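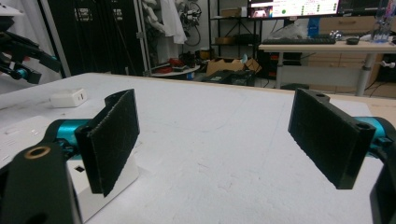 Plateau blanc, avec de légères éraflures et quelques traces grises.

Accueil Tables Livraison Questions Contact

Questions fréquentes sur nos tables d'occasion

Mardi 3 mai 2022, par Nicanor Orozco

D'où viennent les tables que vous vendez ?

La plupart viennent de bureaux et d'écoles qui changent leur mobilier. Nous achetons par lots, parfois un étage complet. Le dernier grand lot est venu de la société Dorkico, qui a quitté ses locaux en octobre : 142 tables, presque toutes blanches. Il en reste encore, surtout dans les grandes tailles.

Que veulent dire les lettres A, B et C sur l'étiquette ?

A : la surface est propre et sans marque que l'on remarque à un mètre. B : il y a des éraflures légères ou des traces qui ne gênent pas l'usage. C : il y a un coup, un bord abîmé ou un trou de passage de câble. Le piètement est noté séparément, avec les mêmes lettres. Une table peut donc être « B/A ».

Les traces grises partent-elles au nettoyage ?

Cela dépend. Les traces de frottement laissées par un objet partent souvent avec une éponge humide et un peu de savon noir. Si elles restent, essayez la gomme blanche d'écolier, en petits cercles et sans appuyer. Je vous déconseille la poudre à récurer et le côté vert de l'éponge : le plateau devient mat à cet endroit, et ensuite il prend la saleté plus vite. Une éraflure, par contre, ne part pas. On peut seulement la rendre moins visible.

Peut-on repeindre un plateau ?

Oui, mais c'est un travail assez long. Il faut dégraisser, poncer très légèrement, mettre une sous-couche d'accrochage, puis deux couches fines de laque. Comptez plusieurs jours avant de poser une lampe ou un ordinateur dessus. Ma collègue Dulce Becerra le fait à l'atelier, sur devis.

Est-il possible de couper une table à mes dimensions ?

Nous coupons les plateaux en ligne droite seulement. La coupe est facturée 32 euros, avec le chant neuf compris. Merci de donner les mesures en millimètres et par écrit. Nous avons eu des malentendus au téléphone, en partie à cause de mon accent, je le reconnais.

Livrez-vous à domicile ?

Nous livrons au pied de l'immeuble. La montée à l'étage se demande au moment de la commande, et pas au chauffeur le jour même. Si votre escalier est étroit, envoyez-nous une photo du palier.

Puis-je voir la table avant de payer ?

Oui, au dépôt de la rue Zutomcombe, l'après-midi, du mardi au samedi. Demandez Yannick Barbier. Donnez-lui le numéro de la table, par exemple 2466, pour qu'il la sorte de la pile avant votre arrivée.

Et si la table ne me convient pas ?

Vous avez quatorze jours pour la rendre, sauf si elle a été coupée ou repeinte pour vous. Le transport du retour est à votre charge. Le remboursement se fait sur la carte qui a servi au paiement.

Faites-vous des factures pour les associations ?

Oui. Au-dessus de 2000 euros, nous acceptons aussi le paiement en deux fois. Écrivez à la comptabilité avec le nom exact de l'association et l'adresse de facturation.

Contact | © Robles, mobilier d'occasion | Haut de page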